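Is whole-house humidity control worth it, or am I being sold something?

Asked by Teemu Toivonen in Home & Repairs
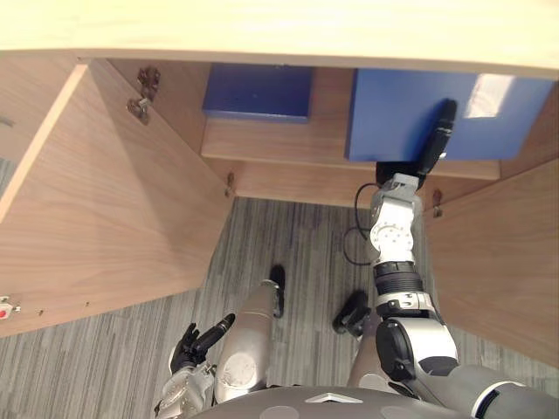 We bought a 1960s ranch in Olbridge last spring, and it's the first place we've owned with a real crawl space under it. Last month a man from Heinonen came out to clean the ducts. While he was here he stuck a meter on the hallway wall, frowned at it, and told me the house was "running wet." Two days later I had a quote in my inbox for $3,799. That covers a Fillance whole-house dehumidifier tied into the return duct, a drain line, and something called a balancing visit.

I'm not against spending money on the house. What bothers me is how it went. He took one reading, in October, after it had rained most of the week, with the front door propped open for his hoses. He wouldn't tell me what number would count as fine. When I asked, he said every house is different. If that's so, I don't see how the meter told him anything.

Things I have noticed myself: the closet on the north wall smells a little stale, and a couple of paperbacks in there have gone wavy. There's no mold that I can find. The windows fog at the bottom corners on cold mornings, mostly in the bedroom, and clear up by 9 a.m. or so. My wife says the house feels fine and that I only started smelling the closet after the quote came.

The salesman also said the wood floors would cup within a year if we did nothing. The floors have been there since before I was born and they are flat.

So do I need this thing? Is there a cheaper way to find out? I've seen the small Gukura units at the hardware store, but the reviews are all either five stars or one star and I don't believe either kind.

Eetu Väisänen

I'd hold off on the check. The unit may be perfectly good, but what you have so far is a price and no diagnosis.

One reading in a hallway with the door open during a rainy week tells you what the weather was like. Buy two cheap humidity gauges. Any brand, they're all a bit off. Before you trust them, leave them side by side on the kitchen counter overnight. If they disagree by a few points, write that down and allow for it. If they disagree by 15, take one back.

Then put one in the bedroom and one in the bad closet and write down the numbers morning and evening for a few weeks. Include some dry weather. I know that's boring. I was quoted a similar setup at my last house, did the notebook thing instead, and found the bedroom was only high overnight with the door shut. Two adults and a dog breathing in a small room. We started leaving the door open and that was the end of it.

As for what number is fine, he could have told you. Most advice I've seen says somewhere from 30 to 50 percent indoors, lower in that range when it's very cold out so your windows don't drip. If you're sitting above 60 for days at a time, you have a real problem and you should go looking for the source.

The source is the part I don't trust sales visits to find. Go under the house with a flashlight. Is there plastic on the dirt? Does it cover everything, or did somebody roll out half a sheet and leave? Is the dryer vent still attached? Mine wasn't. Look at the gutters on that north side too and see where the downspout lets go of the water. A dehumidifier will happily run all day pulling out water that your downspout is putting in, and you'll pay the electric bill for it.

Closets on outside walls are a separate thing. The wall is cold, the door is shut, the air doesn't move. Pull things a couple of inches off the wall, get anything cardboard up off the floor, and crack the door. Wavy paperbacks by themselves wouldn't scare me. Paper does that.

On the floors, ask him to put the cupping claim in writing. I'd be curious whether he does.

If you do get numbers that stay high after all that, then get a second quote, and make both companies tell you how many pints a day the thing removes and how they picked that size. The duct-tied units do work. I just wouldn't let the first person who walked in with a meter pick one for me.

crawlspace_gary

Get the whole house one. We have had ours 8 years no problems, basement used to smell like a pond. Paid way less than that though, so haggle.

Teemu Toivonen

Thanks, both. Gary, a basement that smelled like a pond sounds like a different house from mine, but I'll keep the haggling in mind.

Eetu, I went under this morning. There is plastic, and it stops well short of the north wall. The last six feet or so is bare dirt. The downspout on that corner empties against the foundation, and the splash block is turned backward, so it points the water at the house. The Heinonen quote doesn't mention any of this, and as far as I know he never opened the hatch.

A second company wants $746 to lay new plastic over the entire crawl space, taped at the seams. I'm skeptical of that one too, given what a roll costs, so I may do the bare part myself and see. Gauges are on the counter now. They're four points apart.

Eetu Väisänen

Four is fine. Turn the splash block around today, it's free. When you do the plastic, overlap the old sheet by a foot and run it a little way up the wall. And keep writing the numbers down after you've finished, otherwise you're back to guessing by smell.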